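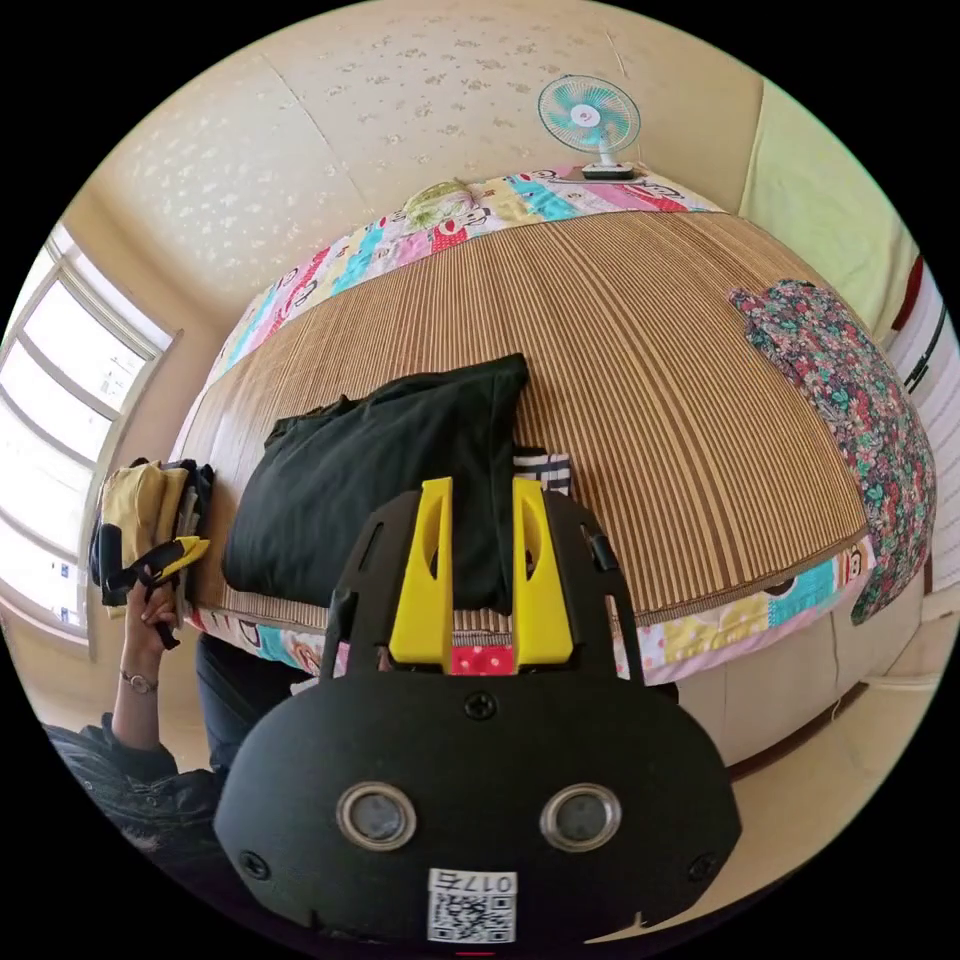

Hand-held two-finger gripper over a bed, folded clothes on the mat

Can a machine put away mixed laundry yet?

Posted by Yusri Osman, 16th February

I run the linen side of a small guest house in Sindivville, 9 rooms, and I also do the family washing on the same table. I am trying to work out whether any arm with a plain two-finger gripper can sort and fold a mixed pile without somebody standing over it. By mixed I mean shirts, trousers, a bed cover or two and the odd scarf, dropped on a bed or a mat. Sheets alone are a different matter and I know there are feeders for those.

Patik quoted me for a single arm on a fixed stand. Their sheet gives a cycle time of 209 seconds per garment, starting from a flat garment. My washing does not start flat. Has anyone timed one of these from a heap? I would also like to know if dark clothes are still a problem.

Vy Đồng

Short version: folding from flat works, folding from a heap works some of the time, and putting away mostly does not.

We ran a trial in June at the Huỳnh workshop with two arms and parallel jaws. Over 1000 attempts, each starting with one garment dropped on a table, 343 ended in a fold we would have put on a shelf. T-shirts and hand towels did best. Anything with a hood or a lining did badly.

The fold is the easy part. Most of the time goes on finding two corners. A black garment on itself gives the vision very little to go on: the sleeve edge and the body edge look the same, and the jaws close on two layers where one was wanted. A side lamp at a low angle helped us more than any change to the software. Strong window light from one side can do the same job, but it moves through the day and the exposure has to follow it.

The surface matters as well. A ribbed mat, bamboo or rattan, lets a fingertip get slightly under a hem, which a smooth worktop will not. On the other hand a thin cloth drags on the ribs. A quilt is the worst of the lot, as it lifts with the garment. If it is printed as well, expect the software to take bits of the quilt for clothing. Ours picked at a patchwork border for most of a morning.

On the Patik figure, ask what they count as a garment and whether a failed pick restarts the clock. Ours did not, and our times were longer than 209 seconds. I would not buy on cycle time. Ask for the number of times a person had to step in over a full load.

Plekton_user

dont bother, i can do a basket in ten minutes with the radio on. robot hoover is fine though

Yusri Osman

Thanks, Vy. 343 is lower than I had hoped but it is a number I can use. Our table is smooth, so I will try a mat on it first. Did you fix the mat down, or leave it loose?

Vy Đồng

Clamped along the two long sides – loose, it crept towards the arm. Leave the short ends free or it bows in the middle.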